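Ekitz bündelt Flechtwerkstätten unter einem Dach: Neues Kurs- und Verkaufshaus in Sturnmont öffnet im September

Sturnmont. Die Genossenschaft Ekitz eröffnet im September ein eigenes Haus für das Flechthandwerk. In der früheren Mälzerei an der Unteren Lände kommen Werkstätten, Kursräume und ein Ladengeschäft zusammen, die bisher auf 3 Standorte verteilt waren. 14 Betriebe aus dem Umland haben ihre Teilnahme zugesagt, darunter Korbmacher, Stuhlflechter und eine Weidenbaumschule.

„Wir haben lange nach Räumen gesucht, in denen man Weide einweichen kann, ohne dass sich der Nachbar unter uns beschwert“, sagt Oona Tuominen, Vorstand der Genossenschaft. „Die Mälzerei hat Steinböden und Abläufe in jedem Geschoss. Umbauen mussten wir vor allem die Elektrik.“

Die Kurse beginnen in der zweiten Woche nach der Eröffnung. Der Grundkurs läuft über drei Abende, jeweils ab 18 Uhr, und kostet 175 Euro einschließlich Material. Er richtet sich an Erwachsene ohne Vorkenntnisse. Aufbaukurse zu Rahmenkörben und Stuhlsitzen folgen im Winter. Für Schulklassen sind Vormittagstermine vorgesehen, die Lehrkräfte direkt mit der Kursleitung vereinbaren.
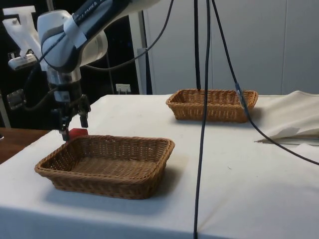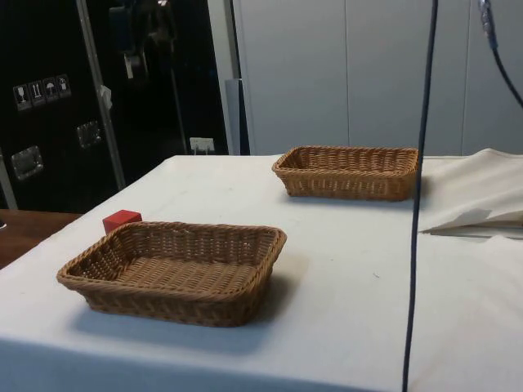 Die Leitung der Kurse übernimmt Oskari Tikkanen, der zuvor die Lehrwerkstatt in Plalport geführt hat. Er hat den Grundkurs so angelegt, dass alle Teilnehmer mit einem fertigen Stück nach Hause gehen. Am ersten Abend entsteht der Boden, am zweiten werden die Seiten hochgezogen, am dritten folgt der Rand. Als Form ist ein niedriger, rechteckiger Korb vorgesehen, mit schräg gestellten Seiten und einem dickeren Rand wie bei den beiden Körben auf dem weißen Tischtuch. „Rund ist für Anfänger leichter, aber die meisten wollen etwas, das ins Regal passt“, sagt Tikkanen. Wer mit dem Rand nicht fertig wird, kann an einem offenen Werkstattabend weiterarbeiten.

Im Erdgeschoss verkaufen die beteiligten Betriebe Körbe, Tabletts und Sitzmöbel aus eigener Fertigung. Reparaturen nimmt der Laden ebenfalls an. Die Bearbeitung dauert je nach Auftragslage mehrere Wochen, Stuhlsitze aus Wiener Geflecht etwas länger. Ware aus Import führt das Haus nicht.

Einen Teil der Weiden bezieht Ekitz künftig von eigenen Flächen am Ortsrand. Chathurika Saha, zuständig für den Anbau, rechnet im kommenden Winter mit dem ersten verwertbaren Schnitt. Bis dahin liefert die Baumschule Escobar, die auch die Stecklinge gestellt hat.

Finanziert wurde der Umbau aus Mitteln der Genossenschaft und einem Darlehen. Die Stadt Sturnmont hat das Gebäude in Erbpacht vergeben.

Anmeldungen für den Grundkurs nimmt das Büro ab sofort persönlich oder schriftlich entgegen. Die Plätze werden nach Eingang vergeben. Eine Warteliste wird geführt.

Über Ekitz
Ekitz ist ein genossenschaftlicher Zusammenschluss von Handwerksbetrieben der Flechtbranche mit Sitz in Sturnmont. Die Genossenschaft organisiert Einkauf, Ausbildung und Vertrieb für ihre Mitglieder.

Pressekontakt
Lina Farah, Presse und Öffentlichkeitsarbeit
Ekitz eG, Untere Lände, Sturnmont
Abdruck honorarfrei, Belegexemplar erbeten.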